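Two arms, one table: how do you stop them fighting over the part?

Posted in Student Projects > Robot Arms
3 replies - 412 views

radik_team_lead

Our school club is building an entry for the two-arm assembly category in March. The left arm has a parallel gripper and the right arm carries a tool on a bracket. The left one has to hold a small part steady while the right one works on it, then both back off and the part gets moved next to a circuit board.

Each arm is fine by itself. When we run them together the tool comes in 8 mm away from where it should be, and the part gets pushed over. The error is not always in the same direction. We taught all the positions by hand, one arm at a time, on different days. We have read the Stuveo controller manual twice and it says very little about running two arms from one program.

Do we need a camera for this, or is there something simpler we should try first? We have 31 school days left and most of the club can only come after 3.

Remo Sorrentino

You don't need a camera yet. It sounds like the two arms don't share a zero point. If you taught them on different days, anything that moved in between (the board, a base bolt, the bracket) is now part of your error.

What worked for my class:

Fix the board to the table first. Tape is not enough. We used clamps at the corners and did not take them off until the season was over.

Pick one point on the board and mark it. Bring the left gripper to it and save the position. Back it away, then bring the right tool to the same point and save that. Do the same for a second and a third point, as far apart as both arms can reach.

Work out the offset between the arms from those points and put it in one file. Both programs read from that file. Do not type the numbers in by hand in two places.

Then teach the part position once, with the left arm, and calculate the right arm's target from it.

Check the bracket too. Ours had 2 screws that backed out a little every session, and that alone would give you an error that changes direction. Put a paint mark across the screw heads so you can see if they turn.

For the holding problem, split the job into stages and make each arm wait. Left closes, left reports closed, right starts its approach. Right reports clear before left opens. Our students wanted to overlap the moves to save time and I let them try it on a Sunday. They went back to waiting.

obi_k

Same problem here last year with different arms. We bought a camera and it did not help because the arms were still not lined up with each other, so now we had three things that disagreed. Do what Remo says.

Only thing I would add is slow down. We ran at 8 percent speed for the first week. Boring but you can hit stop in time.

Uvemard Robotics Club

Agree with most of the above. I would not start with the real circuit board on the table, though. Use a dummy until the offset is sorted out. We cracked one.

Also keep your cables in mind when you choose which way the wrist turns. A cable that looks loose at home position can pull tight at the far side of the board, and the wrist will be off by a bit without any error showing up. Move each arm by hand through the full path with the power off, if your arms allow it, and watch the cable the whole way.

We set up with the part in the middle and start with both arms just clear of it. The gripper comes in from the left with the fingers already open, and the tool points in from the right. Our layout:
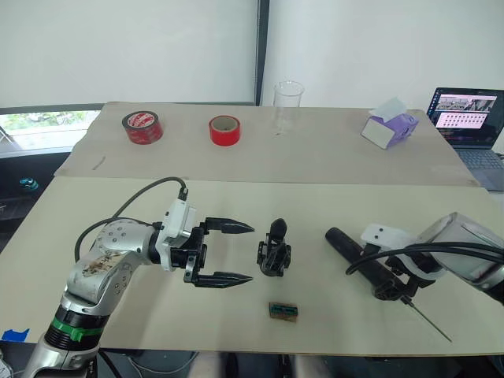
Gripper left, tool right, part between them, circuit board near the front edge.

We leave the area around the part clear so there is nothing to knock over when an approach goes wrong. The laptop is off to the side at the back.

If you still see a few millimeters of error after you share the zero point, post the offset file and which way the part tips. It is easier to tell from the numbers.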